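Buying a vending route as a going concern – what to check before signing
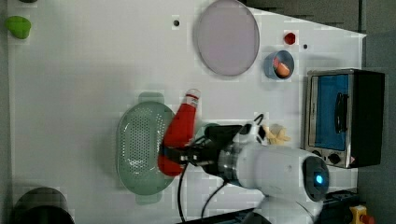

Abdelilah Shawky

13 August 2018

I am looking at a vending route that is being sold as a going concern. The seller trades as Comstead and the sale covers the machines, the location agreements, one van and the stock on hand. There are 16 machines, all snack and cold drink combos made by Niskanen, bought in two batches. Asking price is $2000 per machine plus stock at cost.

The seller has given me a spreadsheet of monthly sales per machine and two years of tax returns. The spreadsheet total is higher than the gross on the returns. He says the gap is sales tax and refunds. The location agreements are mostly one-page letters, and four of them have no end date.

Questions:
1. Is a per-machine price a reasonable way to value this, or should I be working from net earnings?
2. Do location agreements transfer with an asset sale?
3. How do I verify cash sales?

tamden_route
Work from net earnings. Used equipment has a resale value and that is your floor. Anything above the floor is what you are paying for the locations, and it has to be supported by what the locations earn after product cost, commission, fuel and your own labor. Put a wage in for yourself. Most sellers leave it out.

On question 3, ask for the audit readings. Any machine with a modern controller keeps a non-resettable total. Read the meter on every machine with the seller present, service the route with him for two weeks, and read them again. Compare the difference with the cash and card deposits.

pelhamq
An asset sale does not move a contract to you unless the contract allows assignment or the other side consents. One-page letters usually say nothing about it. Get a signed consent from each location before closing, and make closing conditional on a minimum number of them.

No end date often means either party can walk away on short notice. I would value those four locations at the equipment price and nothing more.

coldcase88
I disagree on asking for consent before closing. You go to a property manager and tell him the operator is leaving, and the first thing he does is call two other operators and ask for a higher commission. I bought a route in March and lost the best stop on it that way. Buy the company instead of the assets. The contracts stay where they are and no one has to sign anything.

pelhamq
Then he also buys the company's liabilities, including any unpaid sales tax. He has already said the spreadsheet and the returns do not match. That is the last company I would want to own. Some agreements also have a change of control clause, so an entity purchase does not always avoid the problem.

coldcase88
Fair point on the tax. A holdback in escrow would cover most of it. I still would not send letters to every location a month before closing.

tamden_route
You can do both. Sign the purchase agreement first with consents as a condition, then visit the locations with the seller in the same week. He introduces you and you bring the form. It should not take longer than that on a route this size.

Abdelilah Shawky
Thank you. I went back to him for the meter readings. The newer machines have them. The older ones have the original controller and he says the totals were lost when the boards were replaced. The card readers are on an Alteck plan and he can export those reports directly.

One machine at the medical office shows $1303 for its best month in the spreadsheet. The others are mostly under $500.

pelhamq
Check whether the Alteck plan is a lease. If it is, find out the remaining term and whether there is a transfer fee. It should be listed in the purchase agreement as an assumed liability or paid off by the seller at closing.

On the medical office – read that agreement twice. If the letter for that one has no end date, the price has to come down.

rjv_snacks
Also ask what the older machines validate. If the bill acceptors need replacing you are adding cost to every one of them in the first year. And count the stock yourself on closing day. "At cost" should mean invoice cost for product that is in date, with expired product excluded.

Abdelilah Shawky
The medical office is one of the four with no end date. I have asked for a new agreement with a fixed term as a condition of the sale. Waiting to hear back.

coldcase88
Do not pay a deposit until you have that in writing.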